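Pleketero

Pleketero is a two-armed robot put together in a shared workshop in Villalba by members of a small hobby club called Nusus. The name covers both the machine and the long-running project around it, which began in a spare bedroom one July and moved to the workshop once the second arm made the bedroom door impossible to close. It is known among its builders for its human-style hands, its patient pace, and the great many evenings that have gone into teaching it fairly ordinary things.

Construction

The arms are built up from metal joint housings, with the cables run along the outside so that they can be swapped without taking a whole arm apart. Each arm ends in a black hand with a thumb and four fingers, and the hands have been through more changes than any other part of the robot - the club's logbook gives 38 separate repairs to fingers alone. The control software, Hirkine, was written by the members in their free time and is passed around freely to anyone who asks for it.

Workshop tasks

Most of the practice takes place at a yellow bench, at a height that suits the arms and is also kind to the backs of the people working nearby. The usual exercises are reaching for a shaped part, taking hold of it by its rim, and working in a bin set on the floor.

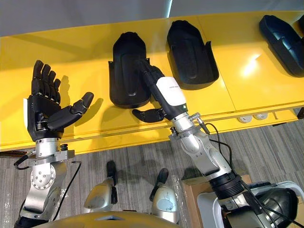
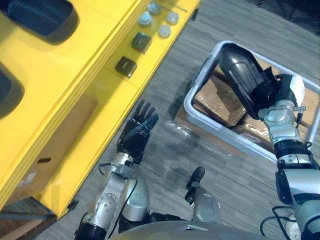 Right hand down in the gray bin, left hand open with the palm up.

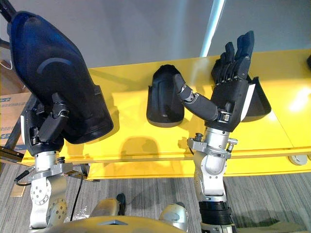
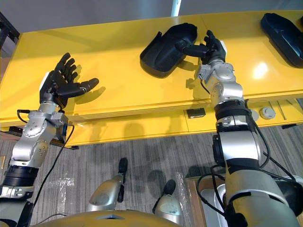
Progress on these exercises has been slow and, by the members' own telling, very enjoyable. The logbook lists 2,283 practice runs so far, and each one has a line or two of notes beside it, some of them careful and some of them plainly written late at night. A run is counted whether it goes well or badly. The club once set itself a goal of 100 clean runs in a row, and the best streak on record is 11, which was celebrated with a cake.

Hirkine

Hirkine started out as a handful of short programs for moving a single wrist and grew, a little untidily, into the system that runs both arms together. Movements are saved under plain names, so that a newcomer can call one up without learning much beforehand. Older versions are kept on the workshop computer, partly for safety and partly out of fondness.

Visiting

The workshop opens its doors to neighbors on the occasional evening from seven o'clock, when the robot is usually running and the members are happy to talk about it for as long as anyone cares to listen. Printed copies of the joint drawings are kept in a folder by the door.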